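Cleaning Fossils at Home: Tips I Trust and Tips I Don't

Every fossil forum has someone who swears by vinegar. I would leave it in the pantry. Vinegar eats limestone, and a lot of shells and sea lilies are made of much the same stuff as the rock around them. I put 2 small ammonites from the Grostthorpe quarry in a bowl of it one July and got back a pair of smooth gray buttons.

Start with a dry toothbrush. If the dirt is only clay, plain water and patience will shift most of it. Let the piece dry slowly on newspaper, well away from the heater.

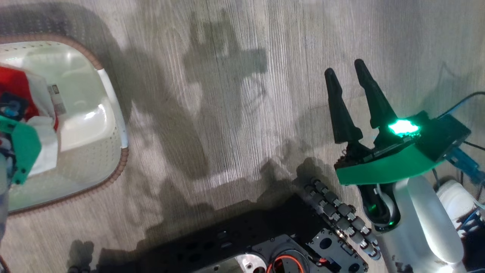 Dish soap is harmless enough on hard, solid pieces, but I doubt it does much that water doesn't. Never soak bone. Old bone can swell and crack, and the people who tell you theirs came out fine tend to show you only the one.

The Oltari cleaning powder sold at the Mirncombe rock fair promises "museum results." I bought a tub and couldn't tell the treated half of my test slab from the other half.
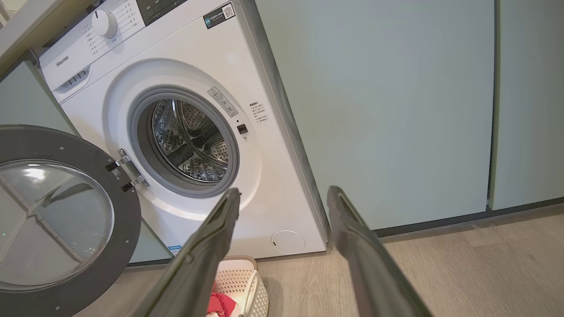

For stubborn rock, use a sewing needle held in a pin vise and work away from the fossil. Wear safety glasses. Go a few grains at a time and stop when you get annoyed, as that is when the tips of teeth come off. If something does snap, save the crumbs in a pill bottle and glue them later.

As for coating the finished piece with clear nail polish, I'm against it. It yellows and it peels.

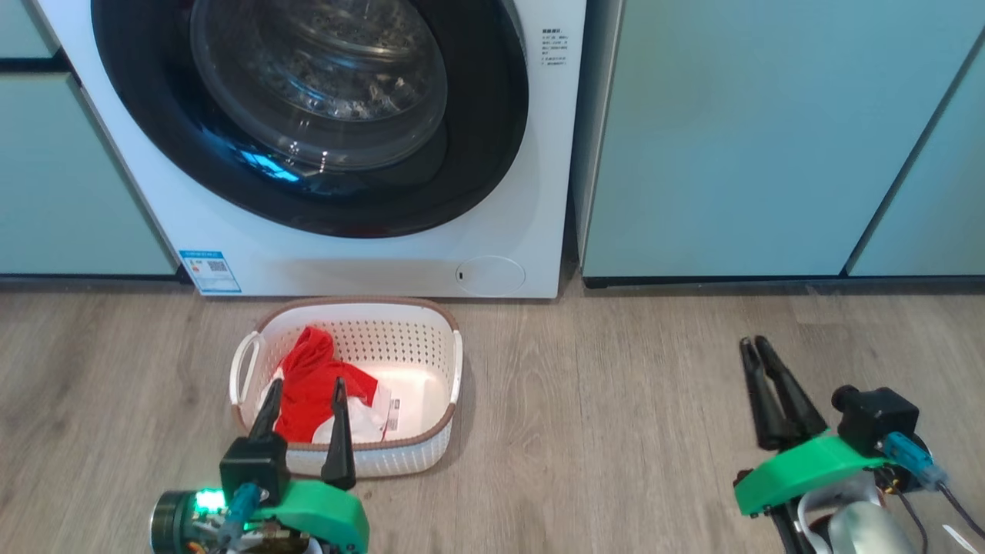
Eberhard wrote in to disagree: "I've had polish on my shark teeth for 3 years and they look the same as the day I did them. Maybe you bought the cheap kind."

Maybe I did. I'd still like to see them in another ten.

Contact | Copyright 2018 | Back to top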